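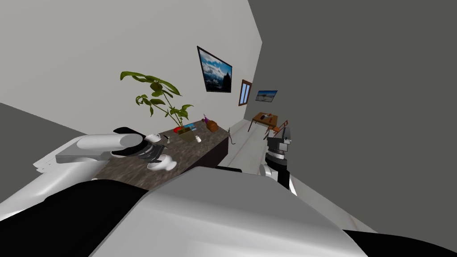 The left gripper above two white cups, in the computer kitchen of Brerkik.

Brerkik: a robot kitchen inside your computer

By Solène Renaud

Have you ever tried to eat soup with thick winter gloves on? You know very well what you want to do. You want to take the spoon. But your fingers are big and slow, and the spoon is thin, and it slides away. A robot has this kind of trouble very often, also with things that are easy for you, like a cup on a kitchen counter.

In this article we look at Brerkik, a learning kit for children from 11 years. With Brerkik you guide a robot with two arms through small jobs in a kitchen. You do not receive a robot in a box. The robot, the cups, the plant and the walls are all drawn by a computer, and you guide the arms from your keyboard or with a game controller. The kit is made by a small company with the name Skodetix. I used it for several weeks in November, together with the children of the afternoon club at Nerkurwood.

What is a simulation?

A simulation is a pretend world inside a computer, and this pretend world has rules. In a drawing on paper, you can make a cup that hangs in the air, and the paper does not mind. In a simulation, the computer calculates what the cup must do. If there is nothing under it, it falls. If you push it on one side, it moves or it tips over.

The computer makes these calculations many times in each second. It asks: where is the cup now? Is something touching it? How heavy is it? Then it moves the cup a very little bit and asks again. When all these little steps are shown quickly one after the other, it looks like a real movement. A cartoon film works with the same trick, but there an artist decides each step, and in the simulation the rules decide.

People who build robots use simulations very much. A real robot arm can cost a lot of money, and a real cup can break. In a simulation you can drop the same cup all the afternoon and you never need the broom.

The hand that is not a hand

Your hand has five fingers, and it has skin that feels. You can close your eyes and still know if you are holding a spoon or a pencil. The robot in Brerkik has a gripper at the end of each arm. A gripper is a tool for taking hold of things. Look at the black one on the left in our picture, at the end of the white forearm. It is thick, and the cups under it are rather small. Now think where you would put the fingers of this gripper if you had to lift one cup and not touch the other.

This is the first thing that the children at the club found difficult. They drove the gripper straight down, quickly, as we do with our own hand, and the cup fell over. After some tries most of them learned to stop a little above the cup, turn the wrist, and only then go down slowly. Engineers have a word for this stop. They call it the approach. It is a good word to know, and a good habit to have also when you pour milk.

The two cups in the picture are not the same. One is small, and the other is wider and has more the form of a bowl. For you this makes almost no difference. For a gripper it can change everything. A gripper can open only to a certain size, and if the bowl is wider than this, the gripper must take it by the rim. In Brerkik you find this out by yourself, and the program does not give you the answer at the start.

Seeing from the place of the robot

When you begin, you look at the kitchen from where the robot stands. You see a big part of its own body at the bottom of the screen, just as you see your own knees when you sit on a chair. The view can also be tilted. In our picture the counter goes up like a hill! The cups do not slide down from it, and the reason is simple: the counter is flat, and only the view is leaning. You can try it at home. Put your head on your shoulder and look at a table. The table looks crooked, but your glass stays where it is.

A robot must know this difference too. It needs to know how its camera is turned, and then it can calculate where "down" is. If it makes a mistake in this calculation, it will reach to a place where there is no cup at all.

In the menu you can change the view. There is a view from above, a view from the side and a view that follows one gripper. I advise you to start with the view from above. You see quickly if the gripper is too far left or too far right. To see if it is too high, change to the side view. Changing all the time is a bit tiring, I must admit, and I would like to have both views on the screen at once.

What jobs are there?

The kit has 12 jobs. The first ones are short: open the gripper, close the gripper, move the arm to the plant and back without touching the leaves. (The plant has wide leaves, and they are always in the way. One boy in our club called it the guard of the kitchen.) Then come jobs in which you lift and carry something, and near the end there are jobs for two arms together, for example holding a bowl with one gripper while the other brings a spoon.

After each job you can watch your own movement again, slowly. The path of the gripper is then drawn as a colored line. A nervous driver makes a line like a tangled thread, and a calm driver makes a smooth one. The children liked this part more than I had thought. They compared their lines and asked each other how they did it.

In the last jobs you do not drive the arms. You write a list of orders, and the robot follows the list. The orders are simple words, such as MOVE, TURN, OPEN and CLOSE, and behind each word you put a number. A list like this is a program, so when you finish these jobs you have written your first robot program. You will probably see that the robot does exactly what you wrote, also when you wrote something silly. My own robot closed its gripper before it arrived at the cup. It then pushed the cup along the counter with its closed fingers, very politely, until the cup fell down.

A question for the maker

Karlijn Dierckx designs the jobs at Skodetix. I asked her why she chose a kitchen and did not choose a factory or a space station.

"Every child knows a kitchen," she told me. "You know already where a cup should stand and how a spoon is lying in the hand. So you can see immediately when the robot does it in a strange way. In a space station you would not know what is strange."

I asked her also if the real world is the same as the pretend one. She said no. In the real world a table can be sticky, a cup can have a handle that is a little bit bent, and the light changes when a cloud comes. The computer knows only the rules that people gave to it. When a robot has practiced in a simulation, people still must test it carefully with real things, and often it is worse there at first.

What is in the package, and what does it cost?

You get a code for the program, a printed book of 47 pages and a sheet with stickers for your keyboard, so that you remember which key moves which arm. The kit costs 30 dollars for one computer. A game controller is not in the package, but you can use one that you have already. For schools and clubs there is another price, and an adult must ask Skodetix for it.

Ask an adult to help with the installation. On our oldest computer it needed some 20 minutes, and during this time the screen said nothing, so we thought it was broken. It was not. On this same computer the arms moved with small jumps, and the fine jobs were then too hard. A newer computer is better.

What I liked and what I did not like

The book is good. The pages are clear, the sentences are short and there is a word list at the end. The jobs become difficult slowly, except job number eight, which is suddenly much harder than the one before. Two of our children stopped there and were angry. We helped them by letting one child drive the left arm and another child the right arm. This is not written in the book, but it works if you talk to each other. "Stop!" was the word that we heard the most.

I missed sound. When the gripper touches something, you hear nothing, and a small click would help a lot. I would also like to put my own things on the counter. For the moment you can only use the things that Brerkik gives you.

For children who like to build with their hands, a kit with real motors and screws may give more joy. For children who like computer games and who are patient, Brerkik is a good first step. You need the patience more than you need the fast fingers.

Small word list

Approach: the careful movement just before a robot takes something.
Forearm: the part of the arm between the elbow and the wrist.
Gripper: a tool at the end of a robot arm, made for holding things.
Program: a list of orders that a machine can follow.
Rim: the upper edge of a cup or a bowl.
Simulation: a pretend world in a computer, with rules.

Related articles
How does a robot know where its arm is?
Lacroix building blocks with motors: we tried the small set
Why robots find socks so difficult
Make a paper gripper with four strips and a string
Letters from readers: my robot is afraid of the stairs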